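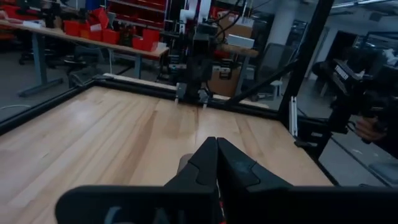
ROOMS & WORKSPACES / Tables

The Maple Top and Its Neighbors

Text by Fionnuala Tully

Every shared workroom has one piece of furniture that people are polite to. In ours it's the butcher-block table, which arrived in February wrapped like a grand piano and has been treated like one ever since. Grown adults who will set a dripping coffee can on a drawing without blinking go looking for a coaster when they get near the maple.

This page belongs to the Tronholm building's furniture gallery, which I inherited from Clotilde Mallet together with a box of felt pads and a strong opinion about casters. The offices are on a page of their own. So are the chairs, and I would ask you to be kind about the chairs.

The top
Long maple strips, running front to back, with a shine that picks up every light in the ceiling. A few darker streaks in it too. Clotilde calls them character. The man from Barbier who sold it to us called them natural variation, and he charges more than Clotilde does.

The surround
Black aluminum extrusion on the sides and along the back, with a tall post going up at the right-hand corner and a slanted strut for company. I wanted something softer. I was shown a page of softer things and their prices, and I came around to black very quickly.

The long bench
Over in the background on the left, light wood on gray metal legs. It was here before the maple and it will tell you so. All the real mess in the building happens on the long bench, and it has never once been offered a coaster.

How we ended up with it

The old table was a door. I mean this literally: it had been a door, somebody had filled the hole where the knob went, and for years everything small and round that we owned rolled toward the filler and stopped there. It was a useful feature if you had lost a screw. Clotilde defended that door through two budget rounds and then leaned on it one morning and changed her mind.

We looked at a Gesuno laminate top first, which came in a color called Oat and looked like the lid of a school lunch. Then a steel one from Solgate. Steel is very sensible, and I put my forearms on the showroom model and decided I would sooner go back to the door. The maple cost $763 with delivery, and delivery meant the curb. It took 6 of us to get it upstairs, one of whom was mainly there to say "pivot."

The surround came flat, with 41 bolts and instructions that had been translated at least once too often. ("Make the corner to be friendly.") We made the corner to be friendly. It took an afternoon and a second trip for a longer hex key, and the post stood up straight on the third try.

House rules, such as they are

Wipe it with a damp cloth, never a wet one. Clotilde can tell the difference from the hallway.

No tape on the maple. Tape on the long bench is fine, and by now may be structural.

Oil goes on with the grain, a little at a time, and then you leave it alone overnight. The leaving alone is where we have had trouble. Last time there was a perfect handprint in it by breakfast, with no confessions so far.

If you find a new scratch, please don't sand it yourself. We had a sander on staff, in the sense of a person with a sander, and there is a dip on the long bench you could serve soup in.

Lids go on before cups come over. I know you're careful. The door knew a lot of careful people.

More in this series

Shelving, including the one that leans
Chairs (again, be kind)
The coat hooks, before and after the winter

Corrections and complaints about the gray legs to Fionnuala. Anything about casters still goes to Clotilde, who has asked me to mention that she was right.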